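FOR IMMEDIATE RELEASE

Henholm opens its packing room to small makers this May

Hi, I'm Ritu Chaturvedi, and I run the packing side of things at Henholm. I don't normally write our press releases (you can probably tell), but this one is about my room, so I asked for it and they let me have it.

Starting in May, any small maker who sells breakable things can book time at our packing tables and send their orders out from here. Bring your goods, use our boxes and foam, and leave the parcels on the shelf by the door. The MacAulay truck comes at four. We're calling the whole thing Trelto, after the street our first shop was on, and I'm so happy to finally talk about it!

A bit of background. Henholm has been mailing out glass and ceramic lamp parts for years, and for a long time we did it badly. We used too much paper, we used boxes that were too big, and we had a drawer of tape guns that all jammed. Two winters ago I got fed up and started over with a packing method I'd sketched on the back of an invoice. The small box goes inside the big box, with foam in between. Plenty of people pack that way, I know, but we'd never done it properly, with foam that held the inner box where we wanted it. Last year we shipped roughly 2,000 orders like that, and 37 came back broken. The year before, it was 420. I still get a little giddy looking at those two numbers side by side.

So what do you get when you book? A table, first of all, and I have opinions about tables. Ours are covered in bright green cloth, clipped down at the edges with plain binder clips from the office supply aisle. I tried white cloth first and it looked sad in a week. Then I tried a rubber mat, which made every box squeak. The green is cheerful, it's soft on anything you set down, and I can see every crumb of cardboard that lands on it (there's always some, and I've made my peace with that). When it gets too bad you unclip it, shake it out, and clip it back on.

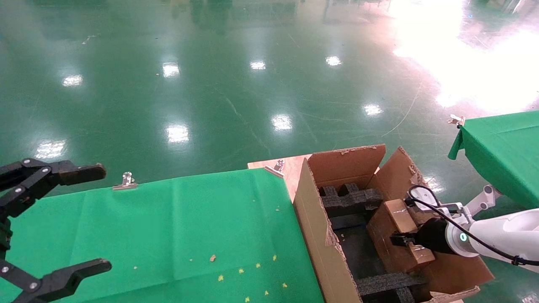

A small taped box in its dark gray foam insert, inside an open shipping box. Henholm packing room.

The foam comes from Rendonon, and it's the part I get asked about most. It has raised ribs and compartments, so there's a place for the inner box to sit. We keep several sizes on hand, and if yours doesn't fit any of them, tell me when you book and we'll work it out together. Please bring your thing with you, or at least proper measurements. "About the size of a mug" has gotten me in trouble more than once.

We reuse cartons, too. Some of them have flaps that are torn and fuzzy along the top, and I'd like to say right now that I don't mind a scruffy flap at all. If the walls are stiff and the corners are sound, it goes back in the stack. If you'd prefer brand-new boxes for your customers, we sell those at cost.

A session is 98 minutes. Yes, that's a funny number! We timed ourselves on a typical batch of orders, setup and sweeping included, and that was the average, and I refused to round it. Your first session is free, and I'll be there to show you where everything lives and how we tape. One strip across the top of the inner box is my usual, pressed down well with your thumb. I've been teased for how strongly I feel about the thumb.

The room is open from nine in the morning until the truck leaves. There's parking behind the building, a low step at the side entrance, and a cart you can borrow if your stuff is heavy. Tea is free. Coffee is also free but I can't recommend it.

To book a session, call the Henholm front desk or stop by and write your name on the sheet next to the door. Reporters and local bloggers are welcome to come see the room as well, and if you bring something fragile I'll pack it for you while we talk.

Media contact: Ritu Chaturvedi, Packing Room, Henholm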